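Rella practice accordion – three months in

I'd wanted a button accordion since I was a kid hearing them at my uncle's parties, and in September I finally gave in and bought the Rella, the small one with 12 bass buttons. I'm a late beginner with neighbours on both sides, so bear that in mind.

First the good stuff. It's light! I can play a whole set of polkas standing up and my back doesn't complain, which I couldn't say about the old Paucar I borrowed from Halina Makowska at our folk club (lovely thing, weighs as much as a small pony). 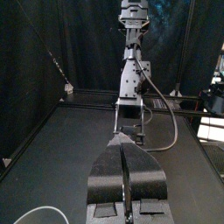

The right-hand buttons are quick and don't click much, and the low notes have a proper growl to them. The straps are another matter. They're stiff, they slip, and I swapped them after a fortnight for a padded pair that cost me 23 quid.

Tuning was fine out of the box apart from one reed near the top that buzzed like a wasp. I took it to Leandro Villanueva, who does repairs in Imstead, and he had it sorted while I drank my tea. He reckons the bellows are decent for the money but the corners will want looking at in a few years – fair enough. 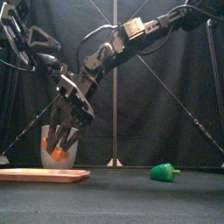

Gripper fingers in the white cup.

What I don't love is the air button. It's set too far back for my thumb, so on slow waltzes I run out of puff and end up gasping through the last line. Shahab Heydari has the same model and much bigger hands, and he gets on with it perfectly well, so do try one on before you buy.

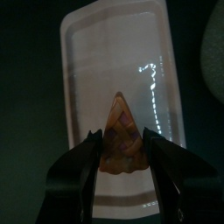
The case is a bit flimsy too, and the zip already sticks at one end. I keep mine in the hall cupboard and carry it to club in a blanket, which gets me some looks.

Would I buy it again? Yes, I think so, with different straps from day one. If you mostly play at home and fancy having a go at conjunto tunes or a few polkas, it's a cheerful little box. Four stars from me.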